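Cooking ahead for a household that eats at different times
Speaker notes, Yaryna Tymoshchuk. Wemotwood Library, evening talk, 2018-09-27
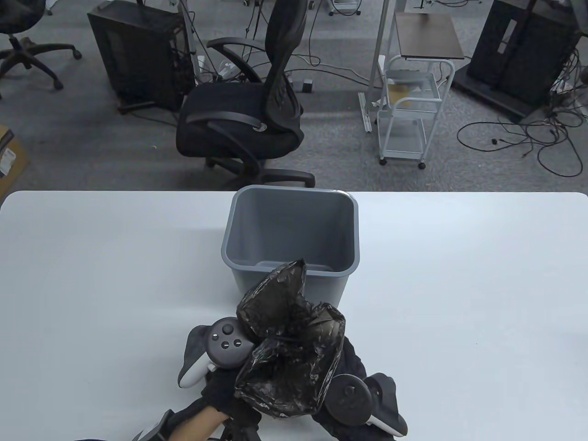 Slide 1. Holding a bag over the wastebasket.

Welcome, phones off, restrooms past the front desk. Handout is one sheet, both sides. Bohdana Hordiienko has the sign-up list for the next talk and will pass it along the rows.

Who I am: I cooked in the staff canteen at Brokard until June, and at home for a family of four the whole time. The canteen job was easier. Everybody there ate at noon.

What tonight covers: dinners that can be eaten at 5:30 by one person and at 8:00 by another and be decent both times. I am not doing freezer meals tonight. That was the spring talk and the notes from it are still at the desk.

Slide 2. The problem

Our house: one child has swimming, one has nothing after school and is hungry at five, my husband gets in late. For a long time I made one dinner and reheated it. Pasta went soft. Chicken breast went dry. People picked at it and then made toast at nine.

Ask the room: who eats together every night? Show of hands. Then who eats in shifts? Don't spend long on this. Last time it ran to ten minutes and we lost the rice part.

Slide 3. Food that holds and food that doesn't

Holds well: bean soups, stews, braised pork shoulder, chili, baked beans, meatballs in sauce, lentils, cabbage rolls.

Holds badly: pasta already mixed with sauce, fried fish, thin steaks, scrambled eggs, dressed salad, anything with a crisp crumb on it.

Can be made to hold: rice, roast vegetables, chicken thighs. Say thighs twice. People hear chicken and go home and buy breasts.

Fish question will come up. My answer is that fish takes eight minutes in a pan, so cook each person's piece when they walk in and make the sides ahead.

Slide 4. Split the dinner into parts

The main idea of the talk. Every dinner gets a part made early and a part made at the table or just before. The early part goes in a pot with a lid. The late part should take under five minutes.

Go through the four on the handout:

Chili. Early: the whole pot. Late: grated cheese, chopped onion, warm the tortillas.

Noodle bowls. Early: broth, sliced vegetables, boiled eggs. Late: noodles, straight into the hot broth, one portion at a time.

Meatballs. Early: meatballs and sauce. Late: boil the pasta for whoever is there. Keep the pasta water in the pot with the lid on. It comes back to the boil quickly for the second sitting.

Baked potatoes. Early: bake them all, make two fillings. Late: split, fill, five minutes back in the oven.

If someone asks about slow cookers: yes, fine, use the warm setting once it's done. Mine is old and runs hot so I add more liquid than the recipe says. Don't name a model. I only know the one I have.

Slide 5. Keeping it safe

Slow down here.

Hot food stays hot, 140 degrees or above, or it goes in the refrigerator. It does not sit on the stove with the burner off from five until eight. Two hours out is the limit, and less in a hot kitchen.

Shallow dishes cool faster than a deep pot. If the second sitting is a long way off, put their portions in shallow containers and straight into the refrigerator, then reheat to 165.

Rice especially. Cool it quickly, refrigerate it, reheat it once until it steams all the way through.

Hold up the thermometer. Pass it around. Get it back.

Slide 6. Plates and labels

Masking tape and a marker. Name, what it is, how long to heat it. "Dad, chili, 3 min, stir, 1 min more." My daughter could follow these at nine years old and so could my husband, eventually. (Pause, this usually gets a laugh. If it doesn't, move on.)

Put the late plates on one shelf and always the same shelf. We use the middle one. The lunch things moved down to make room.

Slide 7. A week from our house

Read it off the slide, don't add to it.

Monday: lentil soup, bread.
Tuesday: baked potatoes, leftover lentils as one filling.
Wednesday: noodle bowls.
Thursday: meatballs.
Friday: everybody home, so I cook something that needs eating right away. Usually fish.
Weekend: no plan. Sandwiches count.

Point out that Monday feeds Tuesday. The meatballs can be rolled on Wednesday while the broth is going.

Slide 8. Shopping

I shop once, on Saturday morning, at the Hendano market on the hill side of town, and top up milk during the week. Onions, carrots, cabbage and potatoes last. Spinach doesn't, so it gets eaten by Monday.

A $50 shop covers the five dinners for us if there's already rice and dried beans in the house. It does not cover breakfasts or lunches. Somebody asked last time and I should have been clearer.

Buy the big sack of onions only if you have somewhere dark to keep it.

Slide 9. What went wrong

Tell the cabbage roll story, short version. Made them for the Ostapchuk reunion, a deep tray, took them out when the top ones were bubbling. The middle ones were cold. Two layers need much longer than one, and the thermometer goes in the middle.

Also the month I tried making a different late meal for each person. Lasted two weeks. Don't do it.

Skip this slide if we're past 7:40.

Questions

Likely ones:
Can you reheat twice? I don't. Take out only the portion you need.
Picky eaters? Keep sauces and toppings separate and let them build the plate.
Cooking for one? Same method, half the pot, the second half is tomorrow.
Air fryer? Good for bringing back roast potatoes. I borrow my sister's.

Finish by 8:00, the building locks at 8:15. Chairs go back against the wall. Leave spare handouts with Bohdana.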